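The Gripper That Wouldn't Let Go

August 2019

I went out to Calbridge to learn how you teach a machine to pick things up, and I ended up learning a lot more about a machine that couldn't put them down. The Feririk is a hand-held gripper (you squeeze, it squeezes, and the recordings train a robot later). It had been behaving beautifully until June. Then, in the middle of run 1703, the jaws closed and stayed closed! 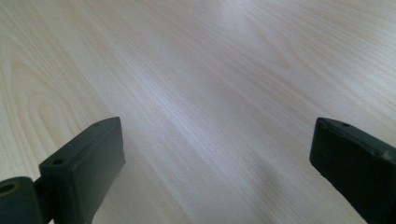
Was anybody hurt when the jaws locked?
The operator got a pinched fingertip and a bruise, and was back at the table 16 minutes later.

Lucky, everyone agreed, and then they went hunting. They swapped the motor, they swapped the firmware, they blamed the heat. It took five days to find the trouble, a cracked wire deep inside a cable that got bent a little more each time somebody turned a wrist – such a small thing to stop a whole shop!
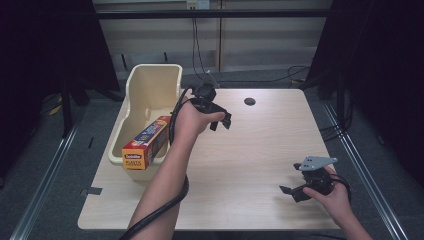 ROBOTICS / SAFETY

Groen, the outfit that builds the Feririk, sent new cables and a release lever you can hit with your thumb. I tried it 11 times, mostly because it's fun. The folks running the Plodmont project now flex-test each cable before a shift and log the result on paper. They've had one more jam so far, and the lever popped it right open.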